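Countertop Appliances > Microwaves > Midea with Chinese panel, display sits at 0

Thread started by Dundus
17 replies, last six shown

dundus_bench
Second-hand cream Midea, label strip and stickers still on the lid. The panel text is Chinese. I need to write an English key card for it before October, when it goes into the shared kitchen on the second floor. Questions: is a steady 0 on the display normal at idle, and is the strip with minus and plus a power control or a time control? I don't read Chinese and the seller had no manual.

privelska
Steady 0 at idle is normal on the units I have serviced. Some revert to a clock once one is set, some don't have a clock at all. If it stays at 0 with the door shut and accepts a time entry, there is nothing to fix.
The 10, 1 and 5 under the display are time increments. The small character after each number is the unit. My guess is ten minutes, one minute, and either five or ten seconds depending on how the row is meant to be read. Confirm with a stopwatch before you print a card. Put a cup of water in first.

price_k
Disagree on the last one. I would not assume seconds for anything without reading the character. Post the panel straight on and somebody can transcribe it.

dundus_bench
Three views, set up on the white table with the sheet behind it. The second has the most of the panel.

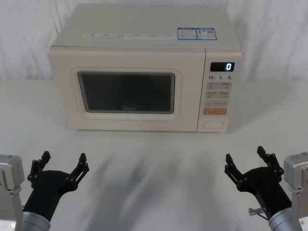
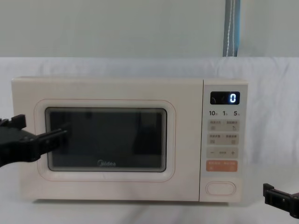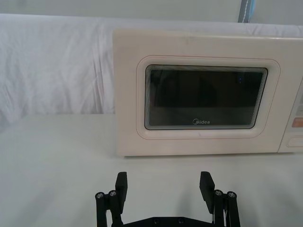

Estar
Section moderator, Microwaves and Small Ovens

Moved from General, title edited to include the make. Please keep translation questions in this thread and do not open a second one.

On the layout, working down the panel in the second picture: display, increment labels, two gray pads split left and right, the gray minus/plus strip, the orange button, then the pill-shaped door release. Six positions for the card. The orange button is very likely start, going by the usual arrangement, but I can't make out the characters at this size and would not commit to it. The pads are the part that needs translating.

price_k
Agree that orange is probably start. On a lot of ovens the same key also adds time while running, so the card should cover both cases once tested. A card that says only "start" gets you a visitor who presses it four times and walks off.

The minus/plus strip I would call an adjustment for time or weight. Privelska will say power.

privelska
I will say power, yes. If the increments already set the time, a second time control is redundant. Power level needs an input somewhere and I don't see a dial.

price_k
It isn't redundant if it trims a running cook. I have had two ovens that did exactly this, and on both the power level was a repeat press on one of the pads. Easy test: enter one minute, start, press plus. If the count goes up, it's time.

privelska
Fine. Run it with water in and write down what the display shows after each press. Also try the strip at idle before entering anything. Some panels use it to scroll through auto menus.

dundus_bench
Will test on Saturday. Separate question. The two stickers on the lid at the front right corner, blue borders, lots of fine print. Do they come off or stay on? The kitchen group wants the top clear for a tray.

Estar
Photograph both at close range before you decide. The right one seems to have a square code in its corner, and if that resolves to a product page you may get the manual from it and save yourself the testing. Read both stickers through a translator as well. If either turns out to carry safety text or ratings, leave it on.

The tray is a bad idea anyway until you know where the oven vents. Find the clearance figures for your model and follow them.

price_k
If they do come off: warm air from a hair dryer, lift from one corner, then dish soap. No solvent on cream plastic. I took the finish off a lid with acetone and the dull patch is still there.

privelska
For the card itself, don't stick labels over the keys. They curl with steam and the adhesive gets into the seams. Laminated sheet on the wall beside the oven, drawn to the same layout as the panel, English next to each key. Number the positions from the top.

dundus_bench
Wall sheet it is. I'll leave the stickers alone until I've read them. Door release at the bottom gets its own line, the last oven in that kitchen was opened by pulling on the door and the latch lasted one winter.

Estar
Post the test results here when you have them. Thread stays open.

Views: 3312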